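Rapport d'avancement – programme de lecture à voix haute de Plurkberg
État au 01/06/2019, pour la fondation Yilma

Depuis le dernier rapport, nous avons tenu 16 séances de lecture, dont deux à la maison de retraite Ameck. Le catalogue des textes adaptés compte maintenant 1093 pages relues, et il reste à corriger le volume des contes.
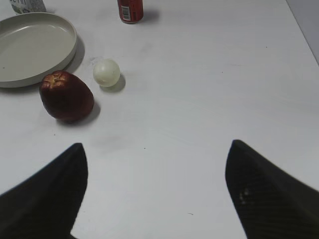
La relecture a pris plus de temps que prévu, parce que les droits de deux nouvelles n'étaient pas clairs. L'éditeur Ultex nous a finalement donné son accord par écrit.

Concernant la durée des séances, nous avons demandé l'avis des lecteurs.

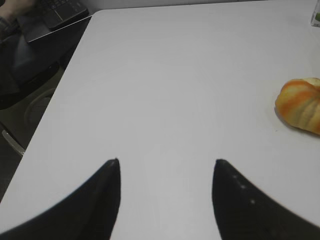
Steinar Bech trouve qu'une heure est trop longue pour les textes anciens, et il propose de couper après le premier chapitre.

Nous allons essayer cette formule dès la prochaine série. Le choix des livres a aussi été discuté.

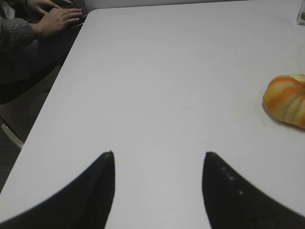 Une participante demande davantage de poésie, « mais des poèmes courts, que l'on peut relire le soir ».

Le budget est respecté, sauf pour l'impression en gros caractères.

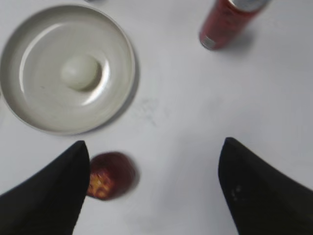 La prochaine série commencera en novembre, avec 29 inscrits. Elle aura pour thème les repas dans le roman. Une assiette blanche et ronde, une canette rouge – des choses aussi simples suffisent pour lancer la conversation avant la lecture. Nous vous enverrons la liste des titres dès qu'elle sera fixée.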